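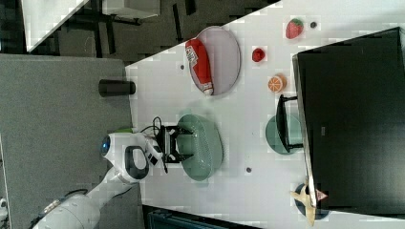 February
By Arnulfo Villca

Homestead safety check, start of lambing. Comments are mine, and so is most of the blame.

1. Smoke alarms, kitchen and hall: PASS
Kitchen alarm tested by the usual method of frying onions. Hall alarm tested with the button, like civilized people do.

2. Woodstove and flue: PASS, with grumbling
Swept top to bottom. Got 2 buckets of soot and a bird's nest of some ambition. Door rope is getting thin. Order more before it starts smoking us like hams.

3. Fire extinguishers: FAIL
The one in the mudroom is fine. The one in the barn was behind 36 bales of hay, where it would have been a great comfort to the hay. Moved to the post by the door. 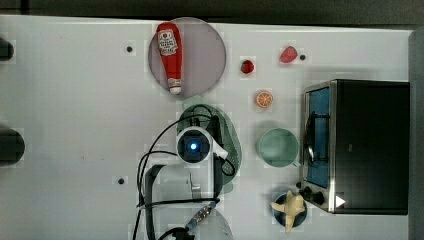

It needs a proper bracket too, as the baling twine I used will not impress anyone, least of all the insurance people at Pridley.

4. Electric fence, Chambi paddock: PASS
Confirmed live at 6:40 a.m. with my left knee. The tester was in my pocket.

5. Gate latches: 2 FAIL
Orchard gate opens if you lean on it. The goats have known this since fall. The lane gate doesn't open at all, so we climb it, and that's how I came to be inspecting it from the ground.

6. Ladder: FAIL
Third rung cracked. Cut up for kindling so I can't talk myself into one more season.

7. Well cover: PASS
Heavy, level, bolted. I tried to find fault and couldn't.

8. Medicine cabinet, animal and human: PASS after sorting
They now live on separate shelves. The Bralulis drench was next to the cough syrup — same color, same size bottle, very different evening.

9. Generator: NOT TESTED
Started on pull nine last year. My shoulder has asked for an extension. The spare plug from Tratano is still in its box, $224 of generator repairs having taught me to buy the plug first.

Recheck items 3, 5 and 6 before the first lambs. Item 9 when it's warmer.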